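Pairing socks, and a few other small jobs

October 16, 2026

I have been putting off the sock pile since May. We have one drawer for socks in this house and it stopped closing some time in the summer, so this week I emptied the lot into the bath and started again.

My method is simple. I take a few at a time to a table, lay them flat and look at them properly. On the bed they get lost in the duvet and I end up with the same odd ones I started with. A pale table is best for this. Navy and black still look the same to me in the evening, so I do those by a window in the morning.

Anything with a hole in the heel goes for dusters. Anything that is only a bit thin stays. I know Hui-mei would throw those out too, but she buys better socks than I do.

The yellow ones with the green mark are easy, and so is light blue. White is what takes the time.

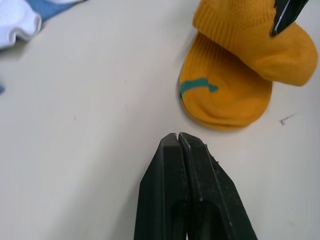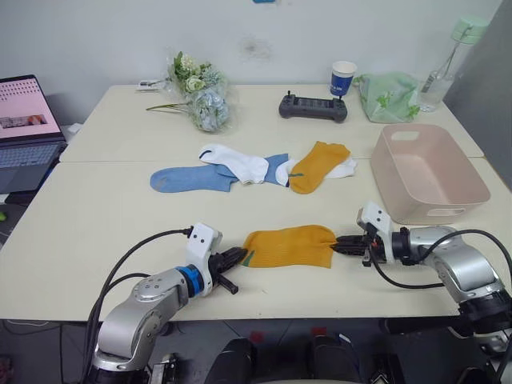
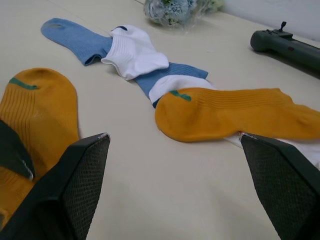 With white socks I go by the cuff first. Some have a thin dark trim and some are plain, and that splits the heap quickly. After that I go by length, and then by how grey they have gone. If two are close enough I call them a pair. They are going inside shoes.

I don't ball them any more. My aunt always did, and it stretches the top of the outer one. I lay one on the other, smooth them down towards the toe and fold the cuff over once. They stand up in the drawer if you pack them in a row, and you can see what you have got.

The final count was 42 pairs and nine odd ones. The odd ones are in a paper bag on top of the washing machine until Christmas, then they go.

I also descaled the kettle, which needed it, and took the curtains down in the back room. They are too long for the machine to manage together so I am doing one at a time. The first has come up well. The second is soaking and the water is already brown.

Kai-wen has asked for his grey walking socks back. I have found one of them.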